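Questions we hear a lot about helping with the Torenby kitchen set

Last updated 25/05/2026

Thank you so much for your interest in the Torenby kitchen set! We've gathered the questions that come up most often from people who would like to record examples for us at home or in the Jorkley study room, and we've tried to answer them the way we would over a cup of coffee. If yours is missing, please write to the help desk through your sign-in page and we'll do our best to add it.

## What am I helping to build?

You're helping us collect examples of everyday kitchen jobs, done by a person steering a simulated robot. A learning system called Matora then studies those examples and tries to work out how to do the same jobs by itself. It learns by copying, so the quality of what you record matters a great deal to us, and we're grateful for every careful minute of it.

## Do I need to know anything about robots or programming?

Not at all. If you can follow a recipe and you don't mind being a bit clumsy for the first half hour, you'll be fine. Everyone starts with a practice kitchen where nothing gets saved, and you're welcome to stay in there as long as you like. Plenty of our best recorders spent their whole first visit just knocking cups over.

## How long does a session take?

A session is 40 minutes, and we ask you to do no more than 2 in a day. Steering the hand takes more concentration than people expect, and tired recordings tend to be jerky ones. You can pause between examples whenever you want to stretch or get a glass of water - the clock stops too.

## How many examples should I record?

Please aim for 30 in a session, though it really is fine to come in under that. Once you reach 100 accepted examples on one task, we'll move you along to a different one. This is partly to keep things interesting for you and partly so that Matora sees how lots of different people go about the same job.

## What counts as one example?

One example is one task from start to finish. You press Record, read the instruction at the top of your screen, carry it out, bring the hand back to a resting position and press Stop. Please wait a moment before you start moving, and another moment after you've finished, so we can tell clearly where the task begins and ends.

## What if I drop something or change my mind halfway through?

If you can recover, please do, and keep recording! An example where someone fumbles, slows down and tries again can teach the system a lot. Mark it "Done with a retry" when you save it. If the item ends up somewhere you can't reach, press Stop and choose "Not finished". We keep those as well, in a separate folder, and they never count against you.

## Why does the kitchen look different each time?

The Retamal scene builder changes the layout between examples. It may turn a bottle on its side, swap the color of the cabinets or shift the view. If the layouts never changed, the system could simply memorize where everything sits, and then it would be lost in a new kitchen. So please take a good look around before you reach for anything, even when you've done the task many times already.

## What does the view look like while I'm working?

You'll be looking down from above, with the robot's hand in view along with whatever is nearby. In the layout shown with this answer, there's a small plastic water bottle with a blue cap tilted or lying on the brown wooden surface, and a silver toaster farther up. It does take a little while to judge distances from this angle, so go slowly at first and be patient with yourself.

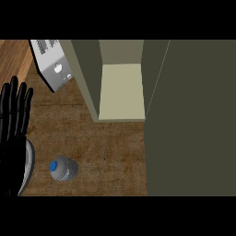 ## Can I ask for my recordings to be removed?

Yes, of course. Open your session list, tick the examples you'd like taken out and press Withdraw. You don't have to give a reason. The one thing to bear in mind is that the next training round starts in June, and anything withdrawn after that will be left out of later rounds only.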